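Build the Robot Around the Boring Part

7 January 2021

I belong to a shared workshop called Dilden, and for most of the past year I have been working on a two-armed tabletop robot there. I want to argue for something unpopular with the people who share the bench next to mine. If you are building a robot at home or in a club, spend most of your effort on the table and the cables, and stop shopping for better arms.

Most build write-ups I read are about arms. They compare payload and reach, they list motors, and they have a long section on the controller. Then there is one paragraph near the end in which the author mentions that the thing has to be recalibrated every time it is used. I think that paragraph should have been the article. An arm that repeats its motions perfectly is no use if its base has shifted since the last session, and on a hobby bench the base always shifts. Somebody leans on the table. Somebody borrows a clamp.

Our first version was bolted to a sheet of particle board. I was proud of it and it was bad. The arms worked, the software worked, and we could never get the same result on two evenings in a row. We blamed the grippers first, then the cameras, and I wrote a long and rather rude post on the Uminport forum about backlash. The backlash was fine. The board was sagging in the middle.

The second version has both arms mounted off one aluminum rail along the front of the table. It cost more than the particle board did and less than one replacement motor. I have not written a rude post since. If I had started with the rail I would have saved 6 weekends, and I would have had something to show at the open evening in February instead of an apology and a video.

Cables are the other half of the argument. A moving arm pulls its own wiring back and forth, and a wire that gets bent in the same place will break in that place. It won't break cleanly, either. It will work when the arm is low and fail when the arm is high, and you will spend a night reading code that has nothing wrong with it. I now put ribbed conduit on everything that moves, with enough slack for the worst pose I can think of, and tie it down on the long straight parts of the arm. The loops stick out and look clumsy. Visitors ask if they can be tidied up. They can, and then they will fail.

Everything that doesn't move goes in slotted duct. I resisted this for a long time because duct looks like something from the back of a factory cabinet, and I had the idea that a home build ought to look light. What changed my mind was having to replace one small board. In the old machine that job took 3 hours, most of it spent cutting ties and tracing wires by feel. With duct, you can get at the thing.

I will give the other side its due. Arms are more fun. A beginner who is told to spend the first month squaring up extrusion may not be around for the second month, and a club lives on people coming back. One member of our group holds that a wobbly robot that moves in the first week teaches more than a solid one that moves in the tenth. I think that is true for the first robot. My complaint is with people on their third, who still have it clamped to a kitchen table and are pricing new gripper fingers.

There is also the matter of money. Extrusion is not cheap if you buy it new, and Omness, the surplus place where we get most of ours, sells it in whatever lengths it has. We have ended up with a design that fits the pieces available. I don't mind that. A frame built from odd lengths holds as well as any other as long as the corners are right, and the corners are where I would spend the money.

The last point is about what you ask the machine to do. People like to begin with something that looks good on video, such as pouring a drink or stacking cups. I prefer small, dull objects with one awkward feature. Padlocks and keys are my current favorite. A key is thin, it hangs at whatever angle it likes, and it forgives nothing. If the table has moved by the width of a keyway, you find out right away. A cup will hide that error from you for months.

We keep other jobs close by in wire baskets hung from the frame, with vials in one of them, so the table stays clear for whichever task is up. I would suggest this to anybody. It costs two baskets and a few ties — and it ends the habit of parking parts inside the reach of the arms, which in our shop has cost more glassware than any software fault.

I don't expect to win this one. A rail and a length of cable duct make a poor photograph, and the Milošević build, which is the one everyone at Dilden has open on their phones, is all arm. I would still like to see the underside of its table. Mine has 4 bolts at each corner bracket and I check them before I switch anything on.

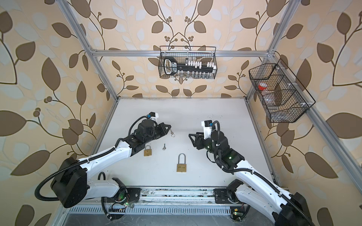 The two arms at work on the padlock task, with one key in the left gripper and another on the table.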